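Chapter 6
Wood as a Material

Objectives

After reading this chapter, you should be able to explain why wood swells and shrinks, tell the three cutting directions apart, and choose boards for a glued panel.

6.1 Wood and Water

A living tree is full of water. Some of it sits in the hollow centers of the cells and some is held inside the cell walls. When a log is sawn, the water in the hollow centers leaves first. The board gets lighter during this stage, but its size hardly changes. Only when the walls themselves begin to dry does the wood shrink. The point between the two stages is called the fiber saturation point.

Drying does not stop for good when the board leaves the kiln. Wood trades water with the air for as long as it exists. A drawer that slides freely in January may stick in July. The drawer has taken up moisture from the summer air and its sides have grown taller.

The amount of water in a board is given as its moisture content. This is the weight of the water divided by the weight of the wood after it has been dried in an oven, written as a percentage. If a sample holds 60 grams of water and weighs 1000 grams when oven dry, its moisture content is 6 percent. Note that the dry weight goes on the bottom of the fraction. Green wood from some species has a moisture content above 100 percent, and students who divide by the wet weight will never get this result.

6.2 Direction Matters

Wood does not shrink equally in all directions. Along the length of the trunk the change is so small that most builders ignore it. Across the growth rings, from the center of the tree toward the bark, it is larger. Following the curve of the rings it is larger still, and in many species close to 2 times the change across them. These directions are called longitudinal, radial and tangential.

The difference explains most of the warping you will meet in the shop. A flat-sawn board has rings that curve across its end. As it dries, the face that was nearer the bark shrinks more than the other face, and the board cups. A quarter-sawn board has rings that stand nearly upright in the end grain. It stays flatter, but it wastes more of the log and costs more.

In Chapter 5 we followed the fictional-sounding but common problem of the split tabletop at the Devmont workshop. The top had been screwed tightly to its frame on all sides. When it tried to shrink across the grain, the screws held it, and it cracked.

6.3 Glued Panels

Wide boards are hard to find, and a single wide board moves a great deal in one piece. For this reason most tabletops, cutting boards and cabinet sides are made from narrower planks glued edge to edge. A well-made edge joint is as strong as the wood on either side of it.

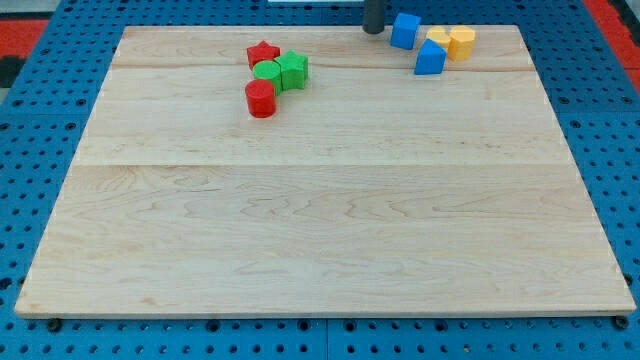 Gluing does not stop the movement described in Section 6.2. A panel of five planks swells and shrinks across its width by the same total as the five planks would separately. What gluing allows is control over how the planks are arranged. Some makers turn every second plank over so that any cupping runs in opposite directions. Others keep the best faces up and rely on the frame to hold the panel flat. Both methods are in use, and the Bisetti exercises at the end of this chapter ask you to compare them.

All the planks in a panel should have the same moisture content on the day they are glued. Store them together in the room where they will be used, with thin strips between them so that air reaches both faces.

Key terms: fiber saturation point, flat-sawn, moisture content, quarter-sawn, radial, tangential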